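Vadcombe folding course promises smaller piles, but the sums look generous

March 2026

A six-week course in folding clothes has opened for bookings in Vadcombe, with its organisers claiming that the average household could free up a third of its drawer space and win back an evening a month. Whether anyone needs to pay £82 to find out is another matter.

The course is called Gaven and is run by the Merngate home skills centre, which until last September taught mostly curtain making and basic plumbing. It covers trousers, jumpers, bedding and what the leaflet calls "awkward knits". Learners do most of the practice at home, on their own beds, and bring their questions to a class in the week.

According to the leaflet, 389 people took part in a trial over the winter. Between them they are said to have folded their way to 3,196 spare litres of drawer space. It is an impressive figure until it is divided up, at which point it comes to a little over eight litres each, or less than a bucket. The leaflet does not say how the space was measured, or whether people had thrown anything out first. Asked on both points, the centre said the litres were worked out by the learners themselves from a form they filled in at home. No check was made afterwards to see if the drawers had stayed that way.

The claim about the spare evening rests on even less. It seems to come from one question on the same form, which asked learners how much time they felt they had saved. Feeling quicker and being quicker are different things, as anyone who has tried a short cut across Vadcombe on market day will know.

The method itself is simple enough. Each item is laid on the bed, smoothed by hand, folded lengthways and then brought up from the bottom in stages. Thick, soft trousers get a lesson to themselves, as the waistband tends to spring open and spoil the shape. Dark clothes go in a separate pile, on the grounds that creases in black cloth are hard to spot and easily ironed in by mistake.
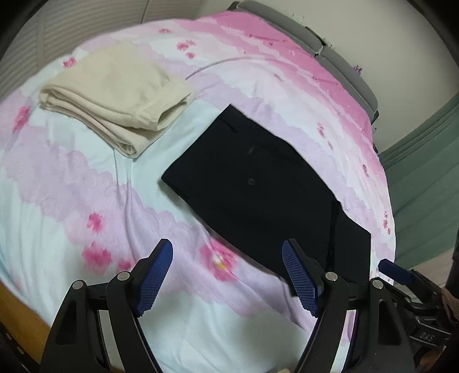

Much of this will be familiar to anybody who was made to help with the washing as a child. The course notes say the bed is the best surface in the house for folding, being wide and at a decent height, and it is hard to argue with that. They go on to say that a patterned sheet "helps the eye find a straight line", which is harder to swallow. Straight lines are not what most floral bedding is known for.

There is also the question of what happens after the folding. The notes give two pages to putting things away and nothing at all to getting them out again. A drawer packed tightly on Sunday has to survive somebody looking for a particular pair of trousers in the dark on Monday, and the trial form did not ask about that either.

Part of the fee goes on a set of card folding guides made by Rweyemamu, a small stationery firm on the Merngate road. They come in two sizes and are pleasant enough to handle. A piece cut from a cereal box would do much the same job on a T-shirt, and neither will do a great deal for a heavy pair of winter trousers, where the bulk of the cloth decides the size of the fold.

The centre says it never meant the figures to be taken as science and that most people who came to the trial enjoyed it. That may well be so. Company and a cup of tea on a winter evening are worth something, and the bedding session, which deals with fitted sheets, was by several accounts useful. It would be a better leaflet if it led with the fitted sheets and left out the litres.

The centre would not say how many places have been taken so far. Bookings are open at the front desk, and the fee covers the classes, the printed notes and one set of guides. Refunds are given up to the second class. Learners should bring one item of clothing that they find difficult to fold.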